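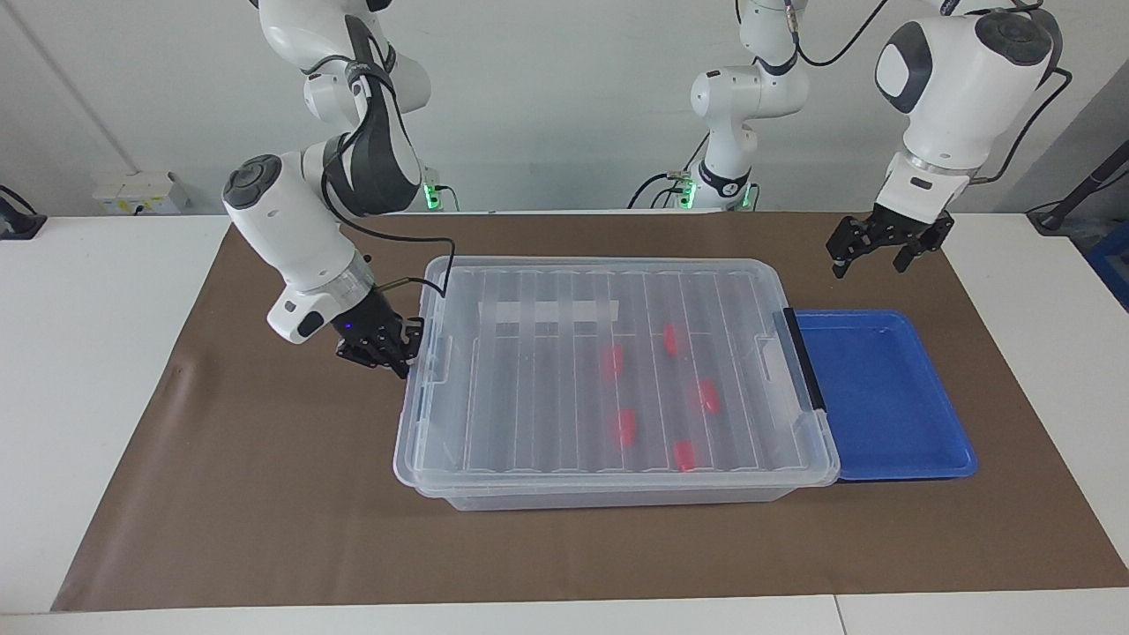

Large see-through storage box, plastic. Box not included with any kit.

Tultix Wool Storage Kit – full size
Made by Wudberg. Sold by Verkier.

In stock. Small kit back in a few weeks, sorry, keep checking.

What you get
12 cedar blocks, sanded, no varnish
4 lavender sachets, cotton, drawstring top
2 sticky moth traps with lures
1 sheet fine sandpaper
1 cotton jumper bag, zip along the long side
Leaflet (washing, folding, what to do if you already have moths)

Everything for putting knitwear away over summer. Jumpers, cardigans, scarves, blankets, that one good coat. Works in a drawer, a chest, a suitcase or a lidded box. One kit does a large box plus a couple of drawers, or a single wardrobe if it isn't rammed.

Before you start
Wash first. Please. Most of the emails we get are from people who put things away with a bit of dinner on the cuff and then found holes in exactly that spot. Moths go for skin, sweat, food, hair. Clean wool is a lot less interesting to them. Lukewarm water, wool soap, don't rub, roll in a towel, dry flat. Dry right through, not nearly dry. A thick aran can take three days, longer if the weather's foul.

Then fold. No hangers for knits. Heavy stuff at the bottom, fine stuff on top, a cedar block between every second or third layer. Sachets in the corners. Don't press the lid down on a heap, take something out.

The cedar
Small blocks with a hole through, so you can loop one over a coat hanger. Smell is strong for the first week or so and then settles. When it fades, rub with the sandpaper on two sides and it comes back. Once a season is enough for most people. Keep bare wood off white or very pale wool – a bit of oil can come out of a fresh block and it does mark. Wrap it in tissue or an old hankie.

Cedar puts moths off. It won't kill an infestation. If you've got larvae already (little cream grubs, sandy bits, webbing) you need to freeze or heat the clothes first, see leaflet page 3.

The lavender
Dried flowers, nothing added. Squeeze the bag now and then. Lasts a year if you're lucky. Refills are sold separately and the drawstring means you can top up with your own from the garden, lots of people do.

The traps
These catch male clothes moths only. They're for finding out whether you've got any, and where. One in the wardrobe, one near wherever the wool lives. Write the date on the back. Lure is good for three months from opening. Leave the second one sealed till you need it. Not for pantry moths, diffrent lure, we don't stock it.

The jumper bag
Unbleached cotton, close weave, takes three medium jumpers or one big blanket. Wash at 40. It will shrink a little the first time, we've allowed for that.

Which size?
Full kit: family wardrobe, or one person who knits a lot.
Small kit: 6 blocks, 2 sachets, 1 trap, no bag. Fine for a chest of drawers.
Refill pack: 4 sachets and 2 lures. No wood.

Sizes
Block 5 x 4 x 2 cm
Sachet 10 x 8 cm
Bag 60 x 45 cm
Sandpaper A5

Questions we get
Can I use it in a plastic box? Yes. Clothes must be bone dry before the lid goes on. Open it every month or so and let the air in. Slip a sheet of acid-free paper along the bottom if you're fussy.

Silk? Yes, same as wool. Keep the wood wrapped.

Cats? Put the traps up high. One of ours got her tail stuck to one and the glue took an evening and a lot of olive oil.

Does the smell get into the clothes? Some. Hang them outside for an afternoon.

Vacuum bags? Not for anything you care about. The creases in a proper fisherman's knit can take ages to drop out, and it flattens the loft.

Reviews
"Third year with these. Had holes every autumn before, one tiny one last time and I think that was a nail on the shed door. Sandpaper is a nice touch, wish there were two sheets." – Sille Bech

"Blocks smaller than I expected but they do the job. Bag is lovely."

"Bought for my mother's Steinarsdóttir cardigans, which she won't let anybody else wash. She approves."

Numbers
3,907 full kits sent out last year, 1,192 of those in December, so if it's for a present order early. We ran out twice.

Delivery
Two to four working days. Fits through most letterboxes in the small size, the full kit won't. Packed in card and paper, no plastic. You can add a gift note at checkout, keep it short, it's written by hand.

Returns
30 days, traps unopened. Sachets can't come back once they've left the wrapper. If a block arrives split just send us a photo and we'll post another, no need to return the whole thing.

Page updated 2nd June. Leaflet now also in Danish and Icelandic, ask when you oder.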